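Hand-Held Gripper Comparison: Frequently Asked Questions

Nov 12, 2025
By Fulgencio Quezada

What is the purpose of the comparison?

The Hondstead program is comparing hand-held grippers for use in ordinary homes. The results will determine which model is issued to participating households next year and which jaw pads are ordered with it. Arms and controllers are being assessed separately and are not covered on this page.

Which grippers are included?

Two models are under review, the Movico and the Leblanc. Both are operated by hand and carry their own camera. The Wurby was considered in October and withdrawn by its supplier before testing began.

Where are the trials held?

Trials are held in participants' own kitchens. A laboratory bench is level, evenly lit and free of clutter, and grippers that perform well on it have given us poor results on a household counter. Participants are asked to leave the counter as they would normally keep it, including any cloth or covering.

How many trials are planned?

Each household completes 46 trials with each gripper. A session is limited to 18 trials, after which the operator must rest. Sessions may be held on different days.

Can two operators work at the same counter?

Yes. Paired sessions are permitted where space allows, and each operator's recording is kept as a separate file. Operators should agree beforehand on who moves first – collisions between grippers are the most common cause of a rejected trial.

Why were chopsticks chosen as a test object?

They are long, thin and light, and they are found in many homes. A chopstick readily turns between the jaws if the pads do not meet squarely, so small differences in pad design become apparent early.
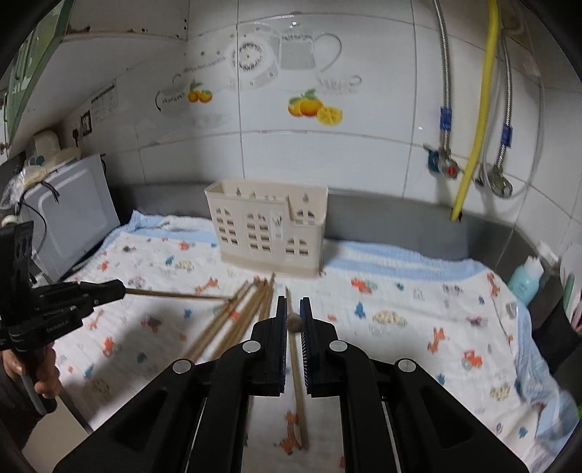

Sticks lying together in a bundle are harder again, as the jaws must close on one without disturbing its neighbours. Operators are therefore asked to record a pick as complete only when a single stick has been lifted. Lifting two counts as a failure, even if both are placed correctly.

What happens if a stick is dropped?

The operator should leave it where it lands, say "drop" aloud for the recording and begin the next trial. After 3 consecutive drops, the session is paused and the pads are inspected for wear.

May participants adjust the grippers?

No. Pad replacement and changes to jaw travel are carried out by program staff only. Requests should be made through the household coordinator and will be answered before the next session.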